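Nanport handheld grippers: a review of the two-unit kit

Posted Sun 8 August in Tools and Kits

We have been looking for a way to record hand tasks for our sorting arm without tying up the arm itself. The Nanport kit is sold for that job. You get a pair of handheld grippers, one for each hand, with a wide-angle camera on each, a charging dock and a license for the recording software. Ours came from Yadav, the reseller, and the order number on the box was 3427, which I mention only because support asked for it every single time.
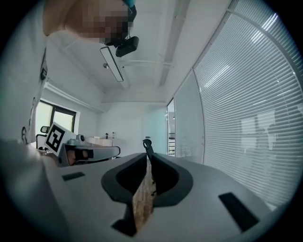
Reading time: 2 minutes

Build first. The housing is light gray with a smooth matte finish and it feels solid. The fingers are dark, with cupped faces, and they meet in a V. On round items they hold very well. On flat items such as cards and thin lids you have to come in at an angle, and it took me a few days to stop fumbling. The black and white marker on the housing should be kept clean, as the software gets fussy if it is smudged.

The camera view is very wide. It takes in the fingers, whoever is holding the unit, the ceiling lights and most of the room. That is good for tracking, but check what is on your walls and desks before you record. The software can blur faces on export. The setting is off by default and hidden two menus deep.

Weight is fine for short sessions. I could go 37 minutes before my wrist wanted a break, and the battery lasted longer than I did. Charging is slow. The dock only takes one unit at a time, so plan for that if you use both – we ended up buying a second dock.
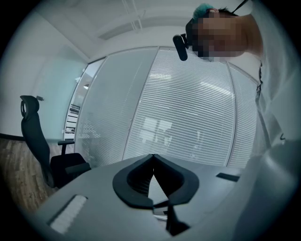 Software is the weak part. Setup took most of an afternoon, and the manual still has screenshots from the previous version. Once it was running, it stayed running. We recorded 500 short clips over the trial and lost two of them, both when the disk was full. Syncing the left and right units is automatic and I had no trouble with it. Exporting is slow, and there is no way to queue more than one session.

I also tried the Kikholm grippers last year. They are lighter and the trigger is smoother, but the finger pads wore down quickly and spares were hard to get. Nanport sells replacement pads in pairs, and swapping a set takes a small screwdriver and a little patience.

Yadav answered emails within a day. They say a software update is due in September with batch export. I will add a note to this page when I have tried it.

If you already have somebody who is comfortable with setup, I would buy this kit. If you want something to hand to new staff on the first morning, wait for the update or look at the Statolwood rental plan, where they come out and do the install for you.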